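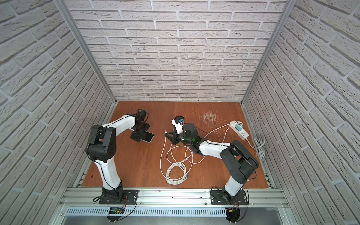
Halvard Midtbø wonders what happened to the two people who used to do the phones by hand, and so do I, which is partly why I'm posting.

I work the returns bench at Hegazy. Customers send back phones with their chargers, and the cords come out of the box looking like supper. Since June there has been a two-armed Lelteo cell on the end of our row for phones and cords. We get 400 units on a busy shift. Management says no jobs are going, but my job title now has the word "attendant" in it and my day is mostly clearing faults and writing down why. Has anyone been through this? Does it settle, and should I be asking for more money?

Posted in Work and Shop Floor, 166 views

Detent
It settles. We got ours two years ago, for small appliances. The first few months I was a nurse to a machine with no bedside manners. After that the faults thinned out and the bosses noticed I had free hands, so they gave me a second cell. Same pay. Ask before the second cell shows up.

Things I'd get in writing:
Who is allowed to stop it, and whether a stop counts against your numbers.
Who trains the next person, and on whose time.
What your old rate was based on. Ours was hand sorting, and it quietly stayed the target for the stuff the arms spit back, which is all the hard stuff.

To Halvard: one of our two went to packing and likes it. The other took early retirement and sends us pictures of fish.

Jollness
cords are the worst, they'll never get cords right. ask for the money

Detent
They get them right more than you'd think. It's the ones with a knot in the middle that come back to me, and I now have a drawer.

Jollness
my cousin's place spent 3537 on new bins for the rejects and zero on the guy emptying them. just saying

Halvard Midtbø
Thanks, Detent. I had the same question for my own shop, where they've asked us to "name the robot" and have so far turned down every name we sent in.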